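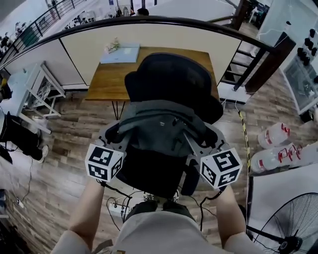
Call for Participants: Daily Commuting and Back Comfort Study

The Iller Institute for Work and Health invites adults who travel to an office or place of study to take part in a study of commuting, sitting time and back comfort. The study is carried out at the Institute's Andincombe site, together with its partner office in Midtbø. Enrollment is open until all places are filled or until 01/03/2026, whichever comes first.

Purpose of the study

Many people spend a large part of the day seated, first on a train, bus or car seat and later at a desk. Earlier work at the Institute looked at the desk alone. The present study follows the full day, including the trip to and from work, what people carry, and the breaks they take. The results will be used to prepare guidance for employers and for local transportation planners.

The Institute plans to enroll 528 participants across both sites. Places are divided between people who travel mainly on foot or by bicycle, people who use public transportation, and people who drive. Once a travel group is full, further applicants in that group will be placed on a waiting list.

Who may apply

Applicants must be 18 years of age or older and must travel to the same office, campus or other indoor workplace at least three times in a normal week. They must be able to complete short forms in English or Norwegian. Access to a phone or computer with an internet connection is required for the daily diary.

Persons who have had back, hip or neck surgery in the past year are not able to take part. The same applies to persons who are currently enrolled in another study of pain or physical activity. Pregnant applicants may take part in the diary portion only and should say so on the application form. Employees of the Institute and members of their households are not eligible.

What participation involves

Participation lasts two weeks. On the first visit, a member of the study staff will explain the procedures, answer questions and ask the participant to sign a consent form. Height, weight and sitting height are measured, and the participant completes a questionnaire on general health. The bag normally carried to work is also weighed, so please bring it packed as usual.

For the following two weeks, participants fill in the Vuvix diary each evening. The diary takes 15 minutes and asks about travel times, hours seated, breaks and any discomfort in the back or shoulders. Missed entries may be completed the next morning but not later.

On the second and final visit, the participant returns any study materials and takes part in a short interview. Visits are held at Andincombe or Midtbø - please state which site you prefer when applying. Both buildings have step-free entrances and elevators.

Compensation

Participants who complete both visits and the diary receive 1000 Norwegian kroner or the equivalent in local currency. Payment is made by bank transfer after the final visit. Those who withdraw after the first visit receive half of this amount. Travel by public transportation to and from the visits is refunded on presentation of a receipt; parking is not.

Privacy and risks

Taking part is voluntary. A participant may withdraw at any time, without giving a reason. Information is stored under a number instead of a name, and the list linking the two is kept separately and destroyed when the analysis is complete. No individual will be identified in any report.

The measurements carry no known risk beyond those of a normal day. Participants do not receive treatment or medical advice as part of the study. Anyone with ongoing or severe pain should contact a doctor and should not wait for a study visit.

How to apply

Application forms are available at the reception desk at either site and on the study page of the Institute's website. Completed forms may be submitted online or handed in at reception. Applicants will receive a reply by email stating whether a place is available and offering a choice of visit times.

A summary of the results will be sent in November to all participants who ask for one on the consent form.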